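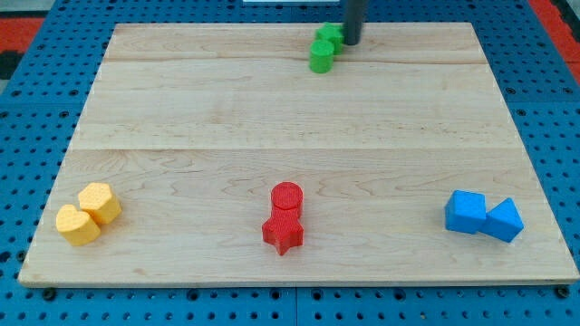 Do I really have to oil it before I use it, a customer wrote to ask us, or can I just give it a wipe and get on with supper? We get a version of that letter most weeks, and the short reply is yes, please do oil it first, and the longer reply is the rest of this section.

April
By the Langlois kitchen desk
Reading time: 5 minutes

Section 2: Preparing your board for first use

Your Tranden board leaves us sanded and bare, with no oil or varnish on it at all. We could oil it ourselves, and years ago we did, but people cook in such different ways (and some are very particular about what goes near their bread) that we came round to leaving the choice with you. It does mean a little work at the start. Most of that work is waiting, so pick an evening when you won't be needing the board the next morning. Sunday suits a lot of our customers very well.

What you will need

- the board, out of all its wrapping
- food-safe mineral oil, or the 164 ml bottle of Tirton board oil if you bought the set
- two clean cotton cloths, old pillowcase is perfect
- a sheet of fine sandpaper
- a wire cooling rack, or anything else that lets air get underneath

Please don't use olive oil or sunflower oil, however handy the bottle may be. They turn sticky and then they turn rancid, and once that smell is in the wood it takes a good deal of scrubbing to get it out again.

First oiling

1. Let the board sit unwrapped in the kitchen for 12 hours before you do anything else. It may have come from a cold van into a warm house, and wood likes a bit of time to get used to a place, much as the rest of us do.

2. Wipe both faces and all four edges with a cloth wrung out in warm water, and then leave the board to dry completely. You will probably find it feels slightly furry afterwards. This is only the grain lifting.

3. Rub the furry parts down lightly with the sandpaper, always going along the grain. A minute or so on each face is plenty. Wipe away the dust with a dry cloth and check the corners, where it likes to hide.

4. Pour a small puddle of oil in the middle of the board, say a tablespoonful, and spread it outwards with the second cloth. Keep adding a little more until the whole face looks evenly wet. Do the edges next -- the ends especially, as they drink far more than you would expect -- and then turn the board over and do the other face.

5. Set it on the rack and leave it overnight.

6. In the morning, wipe off whatever hasn't soaked in. If there are dull patches, oil those again and give them a few more hours.

7. Repeat steps 4 to 6 once. Boards that will live near a cooker or a radiator do well with a third coat.

CAUTION: Cloths soaked in linseed oil, tung oil or any other drying oil can heat up by themselves and catch fire when they are bundled together. If you have chosen one of these, lay the cloths out flat outdoors until they are stiff before you throw them away, and follow what it says on the tin. Check too that the product is sold as safe for food.

NOTE: Always oil both faces, even if you only ever mean to cut on one of them. A board that is sealed on one side and thirsty on the other will take up damp unevenly, and that is how most bowed boards begin.

Everyday washing

1. Scrape off the crumbs and scraps.

2. Wash both sides in warm water with a drop of washing-up liquid, using a soft brush or a sponge.

3. Rinse quickly and dry straight away with a tea towel.

4. Stand the board on its edge until it has finished drying, somewhere with a bit of air about it.

CAUTION: Do not put the board in the dishwasher or leave it to soak in the sink. The glued joints will put up with a great many things, but a long hot bath is not among them, and damage of this kind isn't covered by the guarantee.

After raw meat or fish, wash the board at once and keep it away from salad and bread until it is properly clean and dry. Many people keep one board for meat and another for everything else, and if you have the cupboard space we'd gently encourage it.

For onion and garlic, scatter a handful of coarse salt over the surface, rub it round with half a lemon, leave it for a few minutes and rinse. It won't shift everything first time, but it makes a real difference to the toast.

When to oil again

Drip a little water on the board. If it sits up in beads, all is well. If it sinks in and leaves a dark spot, the board is ready for another coat, and one coat by steps 4 to 6 will usually do. In a busy kitchen this might be once a month, and in a quieter one a good deal less.

If the board has bowed

Don't lose heart, as a slight bow very often comes right by itself. Lay the board with the hollow side down on a barely damp towel, leave it overnight, and then stand it on edge to dry slowly for a day or two. Keep it well away from heaters while you do this. If it still rocks afterwards, write to us. The guarantee runs for 27 months from the day of delivery, and we have put right over 12 boards this past winter that their owners had quite given up on.

Section 3 deals with knife marks, stains and re-sanding.

Related
Fitting the Vastwood non-slip feet
Getting candle wax out of bare wood
Tirton board oil: storage and shelf life
Section 3: Knife marks, stains and re-sanding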